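Nov 5, 2023

Laundry corner, Elmont flat, continued. Amerley Gyamfi asked me to write these up properly instead of leaving them on the back of a powder box, so I'm having a go.

First thing, the sorting argument. We've been going back and forth on this since June and I think I've changed my mind again. My old rule was three piles: whites, darks, everything else. It works fine when there's a full week of washing, but with what we've got here I end up with an "everything else" pile made of one towel and a sock, and then the towel sits around until it smells like a boat. So this time I only split by how heavy things are when they're full of water. Sheets and big flat things together, denim and anything with a thick seam together, light stuff last. Colours I only care about if it's something red (you all remember the tea towels, I still have one and it's still pink).

Amerley's note from last time says the sheets come out twisted into a rope with the smaller things trapped inside, and they come out soapy in the middle. I had that too, twice. I think it's how they go in. If you drop a sheet in the top as one lump it stays a lump. What I'm doing now is feeding it in by one edge and letting it go around the wall of the drum in loose loops, then the next piece on the opposite side so the load is balanced. It's slow, and you do feel silly standing there lowering a bedsheet like a fishing net, but the last load spun without any thumping!

Powder before clothes, by the way. I know the Stunwood sheet we have taped in the front of the book says after. I tried after, and got a crust of it in the folds of a pillowcase that I had to scrape off with my thumbnail. Powder in first, swirl it about a bit while the water comes in, then clothes. I've pencilled that in next to the printed line and initialled it, so please don't rub it out without talking to me.

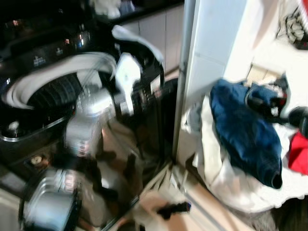
Dry weights. I finally brought the kitchen scale over and did a few pieces before washing, and now I've got a column for it. The biggest sheet is 1255 g, which surprised me, I'd have guessed a good bit less. One pillowcase and two tea towels together came to 591 g. The whole heavy load was 2359 g and I reckon that's as much as I'd want to put in if there's a sheet involved, whatever the book says about capacity. Anything bulky needs room to move around, and once it's up near the rim you're really just soaking it. I'd like somebody to repeat these with the other scale, mine reads a bit odd when the battery gets low, and I didn't check it against anything.

Temperature: 40 for the sheets, cold for denim. I've stopped doing warm on the denim altogether. Everything goes in inside out with the zips done up. I forgot the zips once and one of them chewed a nice little line of snags down the hem of a shirt, and Amerley was very decent about it considering it was her shirt.

Pockets! Check them. I'm writing it in the book so it's official. Tissue went through with a dark load and I spent most of an evening picking white fluff off with tape. Shaking it outside on the balcony works better than tape, if it's not windy. If it is windy you get it all back in your face.

Detergent, for the record: still on the Tralliditz powder, half a scoop for light loads and a level scoop for heavy. Tried the Krajčí liquid on one load of towels and I liked the smell a lot but they felt waxy afterwards. Might have been too much of it, the cap has no lines on the inside that I could find. Will try again with a proper measuring spoon before I say anything rude about it.

Things I want to sort out:

A basket, or two. Piling things on the floor is okay for an hour but then you lose track of what's been checked and what hasn't, and I keep re-checking the same jeans. I'd like something with handles and holes in the sides.

A shelf for the powder that isn't the counter. It gets damp up there and goes hard, and I've already had to break up one box with a fork.

Pegs. We're down to the bad wooden ones that leave a mark.

Amerley, can you have a look at your rope problem again with the edge-first loading and write down what the middle of the sheet feels like when it comes out? Leave the lid up when you're finished so the drum airs. I'll do the towels next and put the weights in the same column.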